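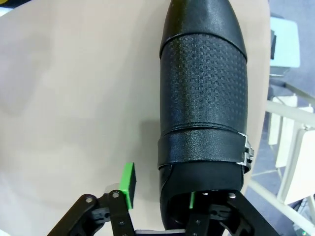 About Tevetstead

Tevetstead is a property management and rental office in Handham. Patricio Tejada and Dwight Marchand opened it with 2 duplexes and a shared phone line. We now look after 235 homes, mostly single-family houses and small apartment buildings.

Owners get a statement every month and a walk-through report each October. Renters can pay online or at the front desk. Repair requests go to our own maintenance crew first.

We are licensed for residential sales and leasing. Our office is at 343 Bivera Street, second floor, with parking in back.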